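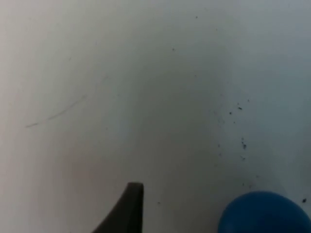
Bench cells and table care: frequently asked questions

Print this page | E-mail this page

Filed under: Robot Cells > House Rules > Cleaning and Checks

These answers cover the tabletop robot cells at the Tiltport site. They replace the laminated sheet that used to hang by the door. If your question isn't answered, ask Ferhat Sezer, who looks after the rules for all bench cells.

Which cells do the rules apply to?

Every cell where an arm works over an open table. The enclosed Prokard line has its own rules, kept with the line manual.

How clean does a table have to be before a run?

Free of crumbs, grit and loose specks anywhere the gripper can reach. Small dark bits on a pale top are easy to see from standing height if you look across the table as well as straight down. A speck under a part can tilt it, and grit caught between the finger and the table will mark both.

Can I clean while the arm is powered?

No. Press stop, wait for the arm to settle, then switch to hold and take the key with you. This applies to a single crumb as much as to a full wipe-down. Reaching in "just for a second" is the most common thing we have to speak to people about.

What should I clean with?

A soft brush first, then a damp lint-free cloth. Brush towards you and into the pan. Don't use compressed air. It moves the dirt into the wrist joint or on to the next table, and we had two joints stripped down in January after someone did exactly that.

Do faint scratches matter?

A light streak you can see but can't feel with a fingernail is fine. Note it in the cell log so the next person doesn't report it again. If your nail catches, stop using that part of the table and tell the shift lead. Tops are turned or swapped when a catching scratch is longer than 40 mm.

May I leave an object on the table between runs?

Only if it is part of the next run and is listed on the job card. Everything else goes back in the tray, including test pieces. Round items need a ring or a stop, whether the arm is moving or not.

How often do the gripper fingers need checking?

At the start of each shift and after every 500 cycles, whichever comes first. Look at the tip for nicks, splits and stuck dirt. Wipe the sides too, as soft fingers pick up dust along the curve. Replace fingers as a pair - never one new and one old.

The wrist camera picture has a dark patch in it. Is the camera faulty?

Usually not. The arm and the overhead lights make soft shadows, and these shift as the arm moves. Clean the lens cover, then run the light check from the Cistel menu. If the check passes, carry on. If it fails 3 times, raise a ticket and leave the cell on hold.

Can I move the lights to get rid of a shadow?

Please don't. The lamp positions are set with the camera and both are written down in the cell file. Moving one lamp means the whole cell has to be set up again, and that takes most of a morning.

Who signs the start-of-shift sheet?

The person who did the check. Signing for somebody else is not allowed, even if you watched them do it. Agency staff may sign once they have had the cell induction.

What about visitors?

Visitors stay behind the yellow line unless the key is out and a trained operator is with them. Staff from Rajput servicing the arms are not counted as visitors, but they still sign in and still take the key.

Is any of this a legal requirement?

Some of it. Our risk assessment covers the legal side and sits in the same folder as the cell file. The points on this page are house rules and in places go further. Where the two differ, follow the stricter one and let Ferhat know.

Last reviewed: March 15, 2022

Print this page | E-mail this page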